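FOR IMMEDIATE RELEASE
03/07/2023

Lidmont Brings Ranked Seasons and Cross-Save to Wokura on Phones and Tablets

Update 2.0 out now, free for all current players. New map, new fighters, old progress stays put.

Lidmont, the studio behind the arena brawler Wokura, today released the game's biggest update since launch. Version 2.0 adds ranked seasons, cross-save between phone, tablet and PC, a new map called Ondia and two new playable fighters. Free download. Players who already have Wokura installed will get it automaticaly, or can pull it by hand from their store page.

Ranked seasons first, as that's what everyone has been writing in about. Each season runs eight weeks. Players start with five placement matches and get sorted into one of six tiers. Points for wins, fewer points off for losses than in the old beta ladder. No entry fee, no tickets, no energy timer. You queue, you fight.

Reaching 1000 points opens the second tier. 2000 gets you the third, along with a season banner. Hit 4000 and you are in the top bracket, where matches switch to best of five and the character ban phase turns on. Points reset partway between seasons, not all the way to zero.

"The beta ladder was too harsh, we know it was," said Joon-young Yeon, game director at Lidmont. "You could lose a whole evening's work in three matches. We read the posts. We played it ourselves and got annoyed too. The new points table is a lot kinder at the bottom and still pretty mean at the top, and I think that's where it should be."

Cross-save works through a Lidmont account. Link once on each device and fighters, costumes, currency and match history all carry over. Purchased items carry over too, with one exception – store gift bundles have to be opened on the device they were bought on before they show up elsewhere. The team is working on that. Controller support on tablets is also in, with full button remapping.

Ondia is the ninth map and the first with moving floors. It's a harbor at low tide, with platforms that rise and drop on a set timer, so ring-outs are much more common than on the older stages. In ranked it is switched off for the first two weeks to give people time to learn it. Casual and private lobbies have it from day one.

The new fighters are Maeng, a slow grappler with a long chain throw, and a second character who will stay locked until the mid-season patch. Maeng can be unlocked by finishing a short story chapter, five fights long, or with in-game coins. Her throw can be teched, before anyone asks. Window is nine frames.

Balance changes are in the patch notes, 257 lines of them this time. The main points: air dashes cost more meter, shield regen starts later, and the corner loop that took over the December community bracket is gone. Several older fighters got faster walk speeds. Damage on most light attacks is the same as before.

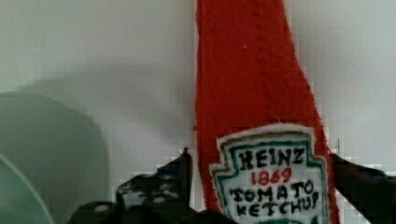

Matchmaking has been rebuilt also. The game now looks at connection quality before rank, and only widens the search after thirty seconds. Players can set a ping limit in the options menu, and anyone who quits two ranked matches in a row will sit out for ten minutes. Repeat quitters wait longer. Disconnects caused by our servers won't count, and points lost that way are given back.

"People will put up with losing," said Yeon. "They won't put up with lag. So that was most of our winter, just netcode and more netcode. The map was the fun part."

Known issues at release: spectator chat may drop after a rematch, some older tablets show the wrong tier icon untill the app is restarted, and replay files from before 2.0 will not play in the new version. A fix for the first two is in testing. Old replays are not coming back, sorry – export any you want to keep as video before updating.

Season One opens at 10 a.m. Pacific today. Season rewards go out within a week of the season ending.

Availability
Wokura 2.0 is a free update on phones, tablets and PC. The game itself is free to download with optional purchases. Requires an internet connection for ranked and cross-save. Story chapters can be played offline. English and Korean voice, text in eleven languages.

About Lidmont
Lidmont is an independent game studio making fighting and action games for mobile and PC. Wokura is its second title.

Press contact
Review codes for the costume pack, key art, fighter renders and the full patch notes are available on request from the Lidmont press desk. Interviews with the design team by phone or video, mornings Pacific time preferred.

###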